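Choir practice ran late again Monday. Cremilda Nogueira brought the new Trekwood hymn book, the spiral one, and we got thru 5 of the tunes before the altos gave up. Loved "Wendness." Slow, easy to sing, no silly key change. The Advent one, not so much. Too high for me.

Still need to sort out the license before we put words on the screen. Will call this week, proabably.

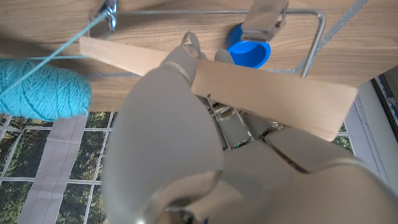
Anyway, next practice at 7. Bring a pencil. Basses, please learn verse two.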